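Wimard Save Index

README, last touched November 13, 2020

What you have downloaded

A table of 3,560 save files from Lastolness, the handheld role-playing game that came out in three countries and was announced in a fourth so many times that people began to plan holidays by it. Each row is one save. Each save was sent in by a player who agreed to have their forty-hour blunders looked at by strangers.

Wimard is the name of the index and also of the first town in the game, the one with the well you can't get out of if you talk to the miller twice. It seemed fair to name the thing after the place where most of the saves end.

Files

saves.csv holds the main table, one row per save.
regions.csv matches each region code to a release of the game.
items.csv lists every item by its internal number, with the Japanese name and both English ones.
broken.txt lists 753 saves that the reader could not open. They are kept out of the main table but kept all the same, in case someone cleverer turns up.

Columns in saves.csv

save_id: a number. It means nothing, please stop sorting by it.
region: J, E or A. There is no N, and writing to us will not produce one.
hours: play time as the game records it. The clock keeps going while the lid is shut, so a player with 1,000 hours may simply own a drawer.
chapter: 1 to 20. Chapter 14 is optional and shows as 0 if skipped.
party: four item-style codes separated by spaces.
trinkets: which of the collectable charms the player has found.
ending: good, bad, or blank. Blank is by far the most popular.

The trinkets column
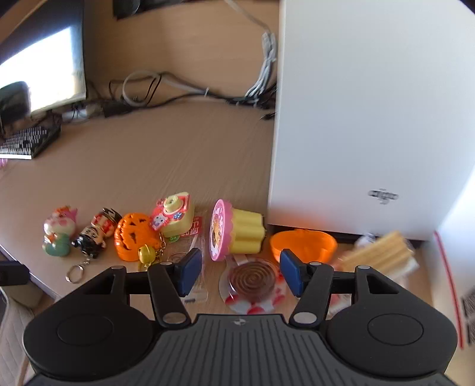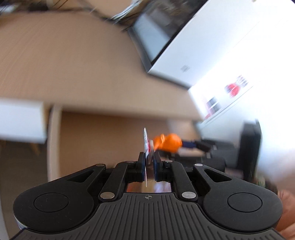
Charms in Lastolness are stored as one long string of ones and zeros, in the order the programmers thought of them, with no regard for the order in which you meet them. The European version then moved six of them to make room for a hat. If you compare an E save with a J save and don't run them through items.csv first, you will find that Europeans are mad about fishing, and you will be wrong. It helps to picture the string as a row of small toys on a tabletop, like the line-up in the first photo with the pink and green figurine at the far left: swap two of them and the row is just as long, but every label after that belongs to something else. The doll with the keyring would be charm number two, and in the E release she would be a trout.

How the saves were read

With a script called Zusano, which opens the file, skips the header, checks the sum at the end and gives up quietly if it doesn't match. Giving up quietly was a design choice. The earlier version gave up loudly and filled a hard disk with its complaints. Zusano needs Python 3 and nothing else. It will run on a very old laptop if you let it take its time.

Saves made with cheat cartridges are marked by a 9 at the end of save_id, which I realise contradicts what I said about save_id.

Known problems

The party column sometimes lists Benedetti twice. Benedetti is the travelling baker, and the game does let you recruit him again if you leave by the north gate with a full bag. Both copies gain experience. Only one of them can be spoken to. These rows are correct and should not be cleaned.

Hours above the game's limit wrap back to zero. If someone finished chapter 20 in eleven minutes, they didn't.

The A release was on sale in June for a short while with the wrong title screen. Those saves carry region E and there's no sure way to tell them apart, though a missing hat is a strong hint.

Using it

Do what you like, short of selling it. If you publish something, say where the saves came from and which version of items.csv you used. Corrections are welcome, ideally with a save attached. Theories about the miller should go to the forum thread, where there is already a queue.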